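Edalell Robotics Club: Frequently Asked Questions

We get a lot of the same emails before every new session, so we've gathered the answers in one place. If yours is missing, come find us at the shop in Stukville any time after 3:30 p.m. and ask!

Who can join?

Anyone in grades 8 through 12. You don't need to go to school in Stukville, and you don't need to have written a line of code. Plenty of our current members started out knowing how to change the batteries in a TV remote and that was it.

What are you working on this season?

Doors! Our big project is the Upadhyay Challenge, a simulation-only contest where a two-armed robot has to get through a house by itself. Every team gets the same robot model and the same rooms, and the fun is in what you teach it to do.

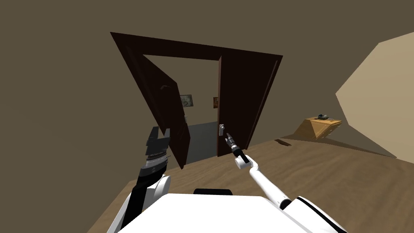
The double doors in our practice house, with the right gripper just short of the lever.

Why doors? Isn't that kind of easy?

Try it and then write to us again. A lever has to be approached from a sensible angle, gripped, turned and pulled or pushed along an arc, and the arm has to follow that arc without running out of reach. We have 453 door attempts saved from the fall and we still argue over a good number of them. It's a wonderful problem to get stuck on.

Do I need my own robot or a fancy computer?

No robot at all. We run everything in Koritus, our home-built simulator setup, on the club machines. If you'd like to work at home, any laptop that can open a browser will let you log in and watch your runs.

What does the robot get to see?

Several camera views, and you choose which ones your code uses. New members usually reach for the wide one first. The close view is harder to read at a glance, but it's great for checking your fingers before a grasp. 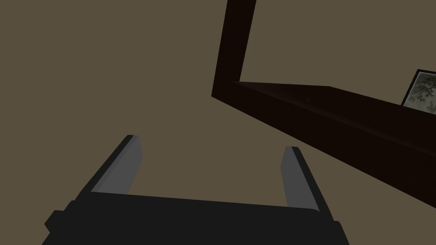 Close view: fingers open, nothing between them.

How much time does it take?

Two meetings a week, two hours each. In the month before the contest people tend to stay later, but you're never required to. Homework comes first - we mean it.

How are runs scored?

The Upadhyay rules give points for reaching the handle, for holding it, and for getting the door open, with a penalty for bumping into things. There are 196 points available across the whole house, and our best run so far came in at nearly 150.

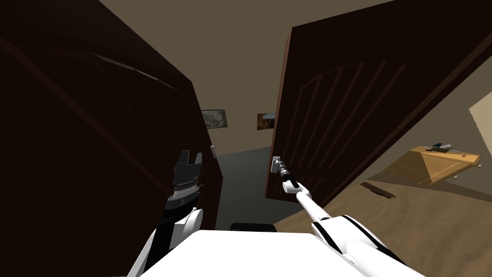

Choosing what to do with the second arm is where our teams differ most, and it's my favorite thing to talk about with new members. Some groups park it and forget it. Others try to plan for both arms at once, and that gets complicated fast. When the right gripper is closed around its handle and the left one is hovering empty by the other door, you have a real decision to make about where that free arm should go next. Bring your ideas, we'd love to try them!

Can I join partway through the year?

Yes, up until December. After that the teams are set, but you can still come to meetings and build your own practice rooms in Koritus.

Who do I contact?

Write to Hervé Leclerc, our lead mentor, through the contact form. Parents are welcome to sit in on a first meeting too.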